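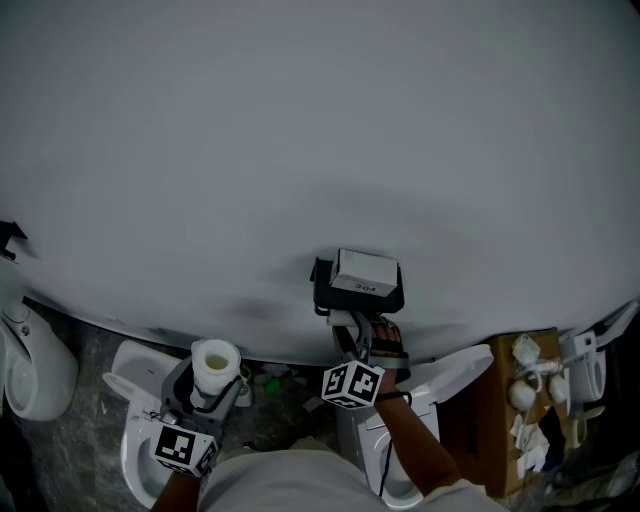 White cup held above the white surface, seen from above

Search this forum Search titles only Advanced

Matte or gloss for a white round table?

kristyna_b
Hello all. I am going to repaint our round table in November, when the kitchen is free. It is white now and I want to keep it white. My question is only about the finish. In the store in Wadstead they told me to take gloss, because it is easier to wipe. My sister says gloss looks like a hospital. The table is 82 cm across and we eat on it every day. We drink a lot of black tea, so rings are my main worry. What would you choose?

Iona Kerr
Satin. It is the middle way and it forgives a lot. I did ours with Aasen satin, two coats, very light sanding between them. Tea wipes off if you do not leave it overnight.

k_sithole
I do not agree with Iona. Satin on a table top wears shiny where people put their elbows, and after some time you have two finishes on one table. Take full matte, but the hard kind that is sold for floors. I paid 900 for a can and it was worth every coin.

Iona Kerr
900 of what? And floor paint on a place where you eat, I would read the label first.

k_sithole
Crowns. I read it. When it is fully cured it is fine for furniture, it says so on the back.

kristyna_b
Thank you both. How long is "fully cured"? We can eat in the other room for some days but not for a month.

k_sithole
Mine said six days before heavy use. I waited longer, the room was cold.

Rozalia V.
Please do not skip the primer. I painted white over old white with no primer and the yellow came through in spots. I had to sand everything back. Also, with a pure white top every crumb is visible. I changed to the warm white from Ludero and I am more calm now.

kristyna_b
Warm white next to our walls would look dirty, I am afraid. The walls are very cold white.

Iona Kerr
Then paint a piece of cardboard and leave it on the table for a day. Look at it in the morning and again with the lamp on.

Rozalia V.
Yes, do this. In the evening it is a different color.

kristyna_b
Good idea, I will buy two small cans and try. I am still between satin and matte. Does somebody know if the shop in Clilthorpe sells the floor paint in small sizes?

k_sithole
Only the big ones when I was there.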